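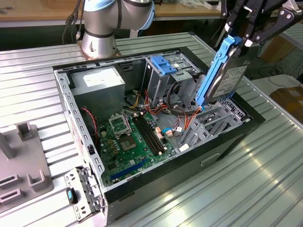

Force limits are my favorite part of a disassembly script, and they're the part most people leave at the defaults. Let's fix that! In Murno, our task runner, every motion step takes a "guard" block that says when to stop and what to do next. Drive bays are a great place to learn it. A hard drive in a blue caddy, held nearly upright over a metal cage like this one, has very little room on either side, and a few degrees of tilt is enough to wedge it.

Start with the pull. Open bay_pull.yaml and set these:

guard.axis: tool_z
guard.max_force: 7
guard.on_trip: back_off
retries: 3

Now run it at low speed and watch the force plot in Gokis. You want a small bump as the caddy lets go, then a flat line. A slow ramp means the drive is tilted, so adjust the approach angle before you touch the force limit.
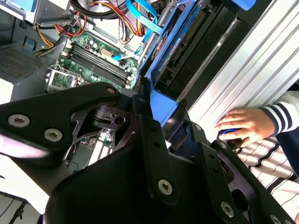

Next, perception. Patrício's detector returns a pose for the bay, and the guard step trusts it completely, so refresh the pose between retries (set refresh: true). I trained my copy on 3,000 crops and still see it slip when cables cross the bay, which is such a fun problem to chase! If the score drops, mask the cable class and run it again.

Save the log when you're done. Mine from Grerholm came to 208 lines, and the good stuff starts right after "guard armed."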